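Container lids: fridge or counter?

barkau40
Round tubs, screw lids, 500 ml. I keep the spare lids on the fridge shelf beside the bagged stuff. Orange plastic, ridged rim.
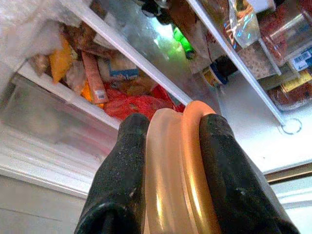
They stiffen at 5 C and the thread binds. Anyone else store them warm?

Tímea Virág
Table, always. A cold lid on a warm tub never seats right.

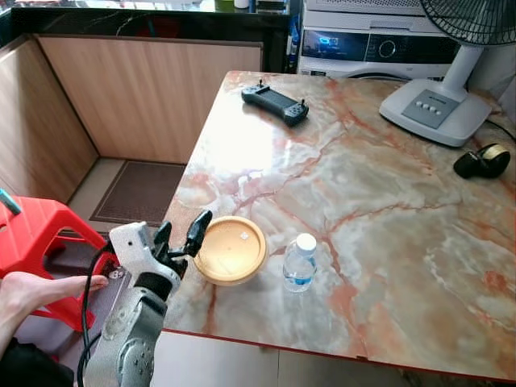
I label the tops by size and leave them out overnight - no binding so far.

mowat
Disagree. Mine go up to 100 cycles cold. Check the thread for dried food first.

barkau40
Thread is clean. Will try the table until February.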